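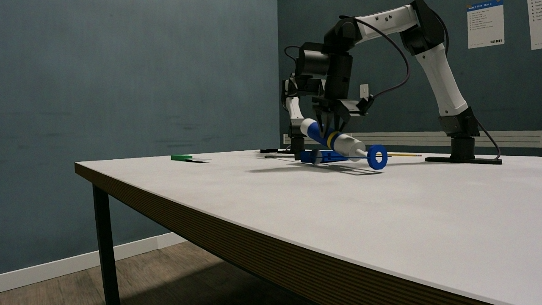

Según Rajeshwari Gounder, el capítulo de los pastores de invierno vale por sí solo el precio del libro, y las láminas le parecieron mejor impresas que en la edición anterior. Le sobran, en cambio, las páginas sobre burocracia fronteriza, que leyó en diagonal.

# Sirkum. Cuadernos de una meseta

**Autor:** Varghese
**Editorial:** Festance
**Colección:** Alley
**Formato:** tapa dura, cosido con hilo
**Páginas:** 166
**Láminas:** 80, en blanco y negro
**Mapas:** dos, desplegables
**Idioma:** español
**Disponible desde:** 27 de noviembre de 2021

## Sobre el libro

*Sirkum* reúne los cuadernos que Varghese escribió durante sus estancias en una meseta de pastos altos, entre el deshielo y las primeras nevadas. El autor llegó para estudiar líquenes y acabó anotando casi todo lo demás: los nombres de los vientos, el reparto del agua, la forma de cargar una yegua, lo que se come cuando el paso está cerrado.

El texto sigue el orden de los cuadernos, con sus saltos. Hay entradas de una línea y otras que ocupan una decena de páginas. Las notas botánicas van al final de cada capítulo, en cuerpo menor, y se pueden dejar para después sin perder el hilo.

La edición anterior llevaba tiempo agotada. En esta se ha revisado la traducción completa, se han corregido varios topónimos y se ha recuperado el cuaderno de agosto, que había quedado fuera por falta de espacio.

## Láminas y mapas

Las láminas se imprimen en papel estucado mate, agrupadas en un cuadernillo central. Incluyen retratos, plantas prensadas y vistas de la meseta tomadas por el propio autor. Los pies de foto están en un índice aparte - conviene tenerlo a mano durante la lectura.

El primer mapa recoge la ruta de subida. El segundo muestra los pastos de verano y los pozos, con los nombres en la grafía que usaba Varghese. Ambos van en un bolsillo pegado a la guarda posterior.

## Edición numerada

Se han encuadernado aparte 86 ejemplares en tela gris, numerados a mano, con una lámina suelta de la serie de líquenes. El contenido es el mismo que el de la edición corriente. No se puede elegir número y se sirve un solo ejemplar por pedido.

## Pedidos

Los libros salen embalados en cartón rígido. Si el ejemplar llega con un golpe en las esquinas o con el bolsillo de los mapas despegado, se cambia por otro; basta con enviar una foto y el número de pedido. Las librerías pueden solicitarlo a Festance con las condiciones habituales de la colección.

De la misma colección está en preparación un índice de plantas citadas, que se venderá por separado.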